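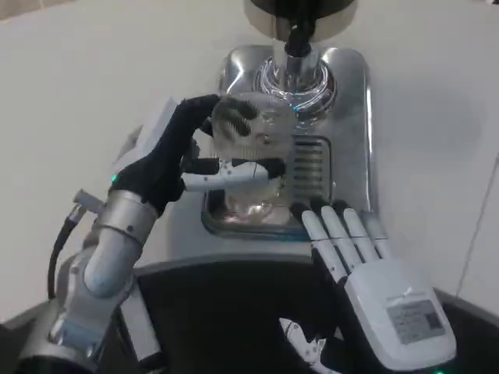 Elínborg Hjaltested was already fifty when she came to Tromlow, and she came for one winter only. Her brother-in-law, Valdemar Eyvindsson, had bought a share in the fish-drying sheds on the east side of the harbor, and he needed a person who could keep the books in two languages. She stayed until her death, thirty-one years later.

The town at that time had 342 people in it, according to the parish list, and a good part of them were related to the Kragh family. The Kraghs owned the store, the boat slip and the land behind the church. They were not bad people, but they were used to being asked first. Elínborg did not ask. In her second spring she rented a room over the net loft and opened a school for the children of the shed workers, with 11 benches and a stove that smoked when the wind was from the north.

Most of what we know of the school comes from her account book, which Sille Holst found in a drawer at the old Kragh store when the building was sold. The book has 96 pages. Half of them are fish: weights, prices, the names of boats. Then, without any heading, the fish stops and the children begin. She wrote down who had come, who had shoes, and who could read the Psalms by Easter. One boy is entered for three winters as "absent, at sea," and he was nine when she first wrote it.

I read the book at Holst's kitchen over two afternoons in March. The handwriting is small and leans to the left. Holst has copied all of it by hand, and she corrected me when I read a name wrong.

The quarrel with the Kraghs began over the stove. The older Kragh said it would burn the loft and the nets together, and he raised the rent to make her leave. Valdemar took the side of the Kraghs, since he sold to them. For several years she and Valdemar wrote to each other only about business, although their houses stood on the same lane.

She paid the higher rent. How she did it the book does not say. Holst believes that she sold a piece of land she had from her mother, but no deed has been found.

The net loft was pulled down long ago. The stove is in Holst's barn, under a sail, and one of its feet is missing.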